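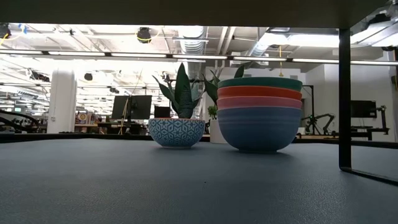
Photo: Kulsoom Mirani

Mindby Hair Care: Frequently Asked Questions

Products and use

What is the difference between Fadard and Mengal?

Fadard is our solid shampoo bar. Mengal is a pre-wash hair oil. They are sold separately and you can use either one without the other. Most customers who buy both use the oil the evening before wash day and the bar the next morning.

How do I use the shampoo bar?

Wet your hair completely. Rub the bar between your hands until you have some lather, then work the lather into your scalp with your fingertips. You can also stroke the bar straight onto wet hair, from the roots down. Rinse well. Long or thick hair usually needs a second wash.

My hair feels waxy after the first few washes. Is something wrong?

Fadard is made with mild cleansers and contains no soap, so it should not leave the film that soap bars can leave in hard water. A waxy feeling usually means the bar was not rinsed out fully, or that there is still styling product in the hair. Use less, rinse longer, and wash twice. If it is no better after four washes, write to us and we will refund the bar.

How much oil should I use?

Start with half a teaspoon for shoulder-length hair. Warm it in your palms and put it through the lengths and ends first. Whatever is left on your hands can go on the scalp. Leave it in for at least an hour. Overnight is fine, but cover your pillow.

Can I use the oil on dry hair as a finishing product?

You can, but keep it to one or two drops on the ends. Mengal was made to be washed out and is heavier than a finishing serum. On fine hair it will look greasy.

Are the products safe for colored hair?

Yes. Wait three days after coloring before you use the oil. We do not recommend the oil just before an appointment at the salon, as it can keep color from taking evenly.

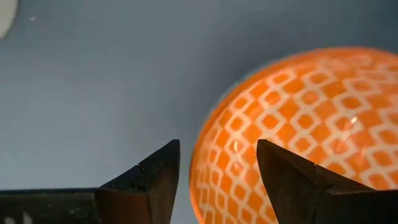 The same goes for perms and relaxers. Tell your stylist what you have been using, and leave the oil off for a week before the treatment.

Do the products contain fragrance?

Fadard comes in unscented and rosemary. Mengal comes in one version only, scented with rosemary and a little orange peel oil. If fragrance bothers your skin, choose the unscented bar and skip the oil.

Should I do a patch test?

Yes, with any new product. Put a small amount on the inside of your elbow, leave it for 24 hours, and do not use the product if you see redness or feel itching. If you have psoriasis, eczema or open sores on your scalp, ask your doctor first.

Can I use them on my child?

We suggest the unscented bar only, for ages three and up. Keep the lather out of the eyes.

Storage

How long does a bar last?

A bar gives 64 washes in our own use with medium-length hair. It will be fewer if your hair is very long, and a lot fewer if the bar sits in water. Keep it on a draining dish, out of the spray.

Does the oil go bad?

Use it within nine months of opening. The batch code is on the bottom of the bottle. If the oil smells like old nuts or crayons, throw it out. Cloudiness in cold weather is normal and clears at room temperature.

Orders, shipping and returns

When will my order ship?

Orders placed before 2 p.m. ship the next working day from our Kulov workshop. We close for stocktaking in the first half of January, and orders placed then go out when we reopen.

What is your return policy?

You have 30 days from delivery. Unopened items get a full refund. For opened items we refund the price of the product but not the shipping. Please email before you send anything back so we can give you a return number.

My bottle arrived leaking. What should I do?

Send a photo of the bottle and the box to customer service with your order number. You do not need to return it. Batch 382 had a loose dropper cap, and we will replace any bottle from that batch even if it has not leaked.

How do refills work?

We take back empty Mengal bottles, wash them and fill them again. Save up three and we will send you a prepaid label. Last year 1,788 bottles came back to us this way. Please leave the droppers out, as we cannot clean them well enough to reuse.
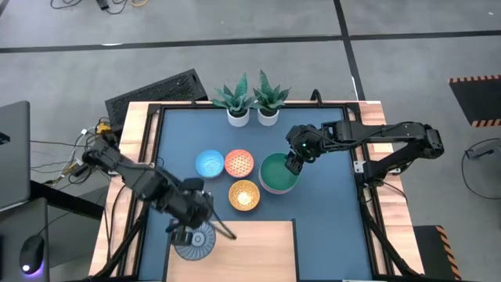 Bowls on the blue work surface.

Do you sell to salons?

Yes. Salon orders start at two dozen items, mixed however you like. Write to Kulsoom Mirani through the contact form and include your business license number. Price lists go out by email.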